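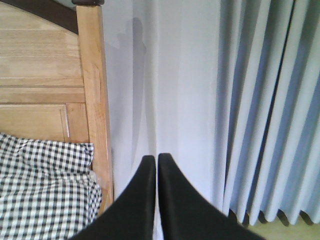 Stenberg's Dilska omnibus – recolouring, yes or no?

Comics talk > Reprints and collections

inkwell_moth
So the Stenberg omnibus finally landed this morning and I've spent most of the day with it when I should have been doing my invoices. For anyone who missed the earlier thread, it's the whole of Dilska by Kadir Karabulut, all the chapters that ran in Jorkunico plus the two that never did, in one great lump of a hardback. 1,275 pages! My wrists are not happy.

First impressions. The binding is sewn and it opens flat from the first chapter on. The translation reads really nicely, much looser and funnier than the old one, and the ferryman finally sounds like somebody's uncle. But they've recoloured it. All of it. The original had those slightly off, muddy oranges and greens, and now the harbour chapters look like a screensaver. There are gradients on the water. There's a gradient on a LOAF OF BREAD in chapter four.

I'm not trying to be a snob about it, I just wondered what everybody else made of it before I decide whether I'm annoyed.

petrolblue
Mine came too. I like it, sorry. I never saw the Jorkunico issues new, I only had the scans people passed round, and half of those you couldn't tell who was talking to who in the night scenes. Now I can see that the sister is standing in the doorway the whole time during the row about the boat. I must have read that chapter a dozen times and never spotted her.

inkwell_moth
But that's my point. I don't think you're meant to see her! In the original she's a slightly darker bit of dark, and then she speaks two pages later and you get a jolt.

petrolblue
Or the printing was bad and you got used to it.

gutterspace_dan
I can add a bit here because I've got a nearly full run of the magazine, 20 issues, boxed up in the spare room. The colour varies loads from one issue to the next. Same character, same coat, and it's rust in one and practically pink in the next. Yazıcı were printing it at the time and by all accounts they used whatever paper they could get hold of that month. So when people say "the original colours" I always want to ask which ones.

That said, moth is right about the gradients. There were no gradients. It was flat colour with the odd bit of dot tone on the faces, and the dot tone is what's gone missing in the new book. I had the two versions side by side on the bed last night, and on the close-up of the grandmother the new one has lost all the age in her face. She looks as though she's been ironed.

marrowbone
Does the book say anywhere who did the colours? I've looked at the credits page and it only says "restoration: Stenberg studio".

gutterspace_dan
That's all I could find too. There's an afterword about the restoration but it's mostly about cleaning up the line art and relettering. Colour gets one paragraph and the word "refreshed".

marrowbone
Refreshed. Hmm. Like a garden centre café.

tallhouse
I'm going to be the awkward one. Didn't Karabulut say in that long radio chat, the one with the terrible phone line, that he never chose the colours in the first place? My memory of it is that he handed in black and white pages with notes in the margin and somebody at the magazine did the rest. If that's so then I can't get very worked up about one stranger's colours being swapped for another's.

inkwell_moth
He did say that, but he said it about the first few chapters only. From the flood onwards he did his own guides, and he talks about painting them at the kitchen table with his daughter's school paints. I listened to it again over lunch. It's somewhere past the halfway mark, just after the bit where the line drops and they have to ring him back.

And the flood onwards is where I think the new colours do the most damage. The early chapters I could live with.

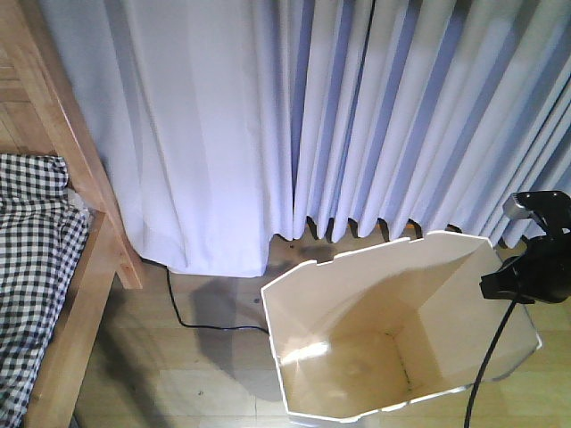
I've now gone through the flood chapters properly with a cup of tea and a notebook, and I've calmed down a little. The market pages look fine, good even. The stalls used to run into each other and now they don't. It's the indoor scenes I can't get on with. He used one flat mustard for every interior, every kitchen and stairwell and the back of the van, and once you notice it you start to feel that everyone in the story lives in the same room. In the new book each place has its own careful lighting. It's very well done and I miss the mustard.

petrolblue
OK, that I hadn't noticed, and now I want to see it. Dan, any chance you could type up which issues the stairwell scenes are in? I might try and buy one or two.

gutterspace_dan
Will do when I've got the box down again. From memory the big stairwell argument is split over two consecutive issues, which is a pain, as the second of those is the one everybody wants. Don't pay silly money for it. I saw a copy up for 50 quid in January with the cover hanging off, and it sat there for weeks.

bookish_carol
Can I ask a daft question? Is it worth buying if I've never read any Dilska? I do love a big family saga and my son keeps on at me to try it, but I've only ever read the strips in the paper and a bit of manga he lent me.

petrolblue
Not daft! Yes, absolutely buy it. You'll have none of our baggage. Give it until the wedding chapter before you decide, as the first hundred pages or so are a bit bitty – they were done as short gag pages and the proper story only creeps in gradually.

tallhouse
I'd say borrow it first. It's a heavy old thing and it isn't cheap. And I'd skip the introduction, it gives away what happens to the boat.

bookish_carol
Thank you both. I'll see if the library can get it.

marrowbone
Back on the colours, I emailed Stenberg through the form on their site. I asked (politely) who coloured it and whether they'd ever think about doing a black and white edition from the cleaned line art. I'd buy that tomorrow. His brushwork on the nets is gorgeous and you can hardly see it in either version.

inkwell_moth
Oh, a black and white one. Yes please. I'd trade mine in.

gutterspace_dan
I wouldn't hold your breath. The hardback was a run of 1,000 and if they do anything next I'd guess it'll be a paperback of the same files, split into volumes.

tallhouse
I also think you'd lose a lot. The bit with the lanterns makes no sense without colour, she's literally choosing the red one.

marrowbone
She says "the red one" out loud, though. It's in the balloon.

tallhouse
In the new translation she does. In the old one she just says "that one".

marrowbone
Well, now I've got to go and check that.

marrowbone
Checked. Tallhouse is right, it's "that one" in the old translation and "the red one" in the omnibus. What does it say in the Turkish? Anyone?

sevgi_reads
Hello, long-time lurker. I have the magazine version of that chapter from my cousin. She says "şu" and points, so it's "that one". I don't know why they changed it. The rest of the new translation I like very much, the jokes about the tax man are finally jokes.

inkwell_moth
Thanks sevgi, and please post more! That's a funny thing to alter, isn't it? You'd think with brighter colours they'd have less need to say it.

petrolblue
Maybe the translator was working from black and white proofs?

gutterspace_dan
That would explain the coat as well. There's a line on the ferry where someone calls it "your grey coat" and in the new book it's very plainly brown. I'd put it down to a slip.

sevgi_reads
In mine he says only "your coat".

gutterspace_dan
Right, I'm getting the box down. Stairwell scenes are in the tenth and eleventh issues, petrolblue, and the cover of the eleventh has the goat on it so you can't miss it. I'll go through for other lines like the coat one and start a separate thread, as this is wandering off from the colours.

marrowbone
Got a reply from Stenberg already. It says thanks for your interest, they've passed it to the editor, and no plans for a black and white edition at present. Nothing about who did the colours. I've written back and asked again.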